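Review: Ernora's Gidey Good Practice Pack for Tinden

Posted in Software and Training

I have sat through a lot of robot safety training, and most of it was slides. So when Ernora put out a practice pack that lets you work through the rules on a simulated arm, in a cell you can poke at and get wrong, I signed up the same evening. I've been through all of it once and parts of it three times, and I like it a lot!

Some background for anyone who hasn't used these. Tinden is the simulator. Gidey is the add-on: a small bench cell with a white arm on a table, a fixture plate with toggle clamps, a rulebook, and 11 exercises that go with the rulebook. You need Tinden already installed. I ran everything on my desktop at home and then again on the lab machines at Saldale, where I help out with the evening robotics course.

The rulebook comes first and I'd read it first. It is short, written in plain sentences, and each rule has a "why" paragraph and a "how you'd check" paragraph. The second one is what sold me. Plenty of house rules say "approach the clamp slowly." Gidey makes you write down what slowly means in your cell, where it starts to apply, and who signed off on the number. Then the exercise logs your run and puts your own number next to what the arm did. My first run was over my own limit in two places, which was embarrassing and very useful.

Exercise 4 is the one I keep going back to. It's about approach and retreat paths around fixed hardware, and the rule is that every waypoint near a fixture has to have a named clearance, even the ones you think are obvious. You get the wrist camera for it, and from there you really feel how close everything sits.

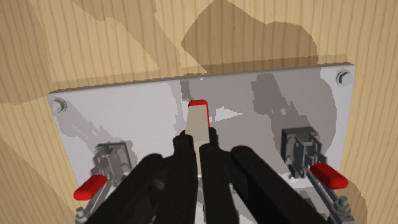 Exercise 4 from the wrist camera, with a red-handled clamp on either side of the gripper.

What I love about this view is that it's awkward. The fingers block part of what you want to see and the shadows fall right across the plate, so you can't just eyeball a clearance and move on. The rulebook has a good line on this: "A camera view is evidence, and one view is never enough evidence." You have to confirm from a second view before the exercise lets you mark a waypoint as checked. The first few times I grumbled. Now I do it on real cells without thinking.

There's also a nice bit on handles. The rule is that a clamp's handle sweep counts as part of the fixture. You draw the space the handle can move through, open to closed, and the planner has to respect the whole thing. I had always modeled clamps in whatever position they happened to be in when I took the measurements (yes, I know). Osaze Etim, who runs the evening course, had the same habit, and we spent a happy hour going back through our old cell drawings and adding sweeps.

The pack is good on color too. It asks you to pick one color for anything a person is meant to grab and then not use it on anything else in the cell. In the clamp exercises that color is red, and once you've worked with it for an afternoon you start noticing how random the colors are on your own bench. 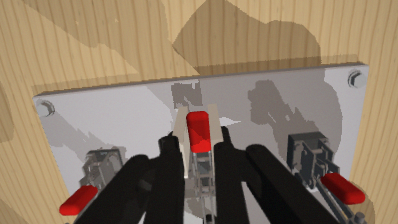 Exercise 7 moves on to fingers near a handle, and this is where the rules get stricter. Before the gripper closes on anything that moves on a pivot, you have to fill in a pinch point sheet: which parts move, which way, what is beside them, and what the arm should do if the handle resists. You set a force limit and write down where you got it. Leaving the source blank fails the exercise even if the run is perfect. I think that's right. A force limit copied from an old program with no note attached is how bad numbers live forever.

Sumeya Zeleke from the course tried to get around the sheet by writing "default" in every box. The checker took it, so there's a gap there that Ernora should close. A reviewer would have caught it, and the pack does tell you to swap sheets with another person before running, but if you're working alone you only get the checker.

The last group of exercises pulls back to the whole room. I expected filler and got my favorite part. You do a walk-around with a blank floor plan and mark where people will stand, what they'll reach for, and which way they'll leave. Then you compare it with the arm's reach, the full reach, not only the part your program uses.

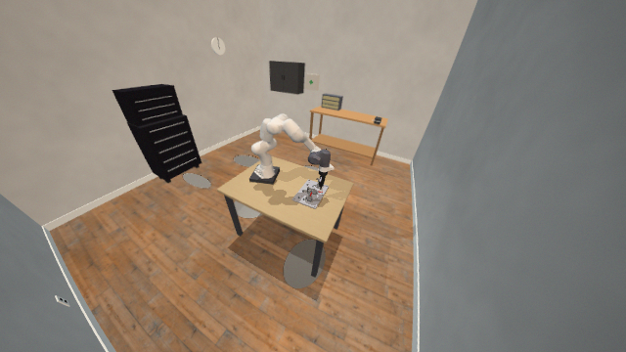

Room view for the walk-around exercises, with the tool chest at left and the first-aid sign on the back wall.

The walk-around asks things like: to get to the tool chest, does a person cross the reach zone? Can you see the first-aid sign from where the operator stands? Is there storage near the arm that will tempt somebody to lean in? I did it in the simulator, then printed a second blank plan and did our lab at Saldale. We moved one shelf and one trash can that week.

A few complaints, so this doesn't read like an ad. The rulebook PDF and the in-app version have different numbering from rule 6 onward, and in a class that gets confusing fast. The run log exports only as plain text. Loading the room view took much longer on the lab machines than at home. And the pack is careful to say it doesn't replace a risk assessment of your own cell or the standards that apply where you work, but it says so on the last page, and I'd move it to the first.

On price: the lab license is $823 a year for 20 seats. We had to think about it, and then Mahlet Abera worked out what we'd been spending on replacement fingers, and we stopped thinking about it. There's a single-user version as well, with the same exercises and no sheet swapping.

Who should get it? Anyone teaching a beginner course, for sure. Small shops with one arm and no written rules would get a lot from it too, even if they only used the pinch point sheet and the floor plan. If you already have a mature set of procedures you'll know most of this, though I'd still try Exercise 4, just for the handle sweeps.

Pros: plain writing, exercises that check your own numbers, the two-view rule, the walk-around
Cons: mismatched rule numbers, text-only logs, slow room view on older machines

My rating: 4.5 out of 5

Tested with Tinden on Windows. Rulebook quotes are from the version that shipped in January.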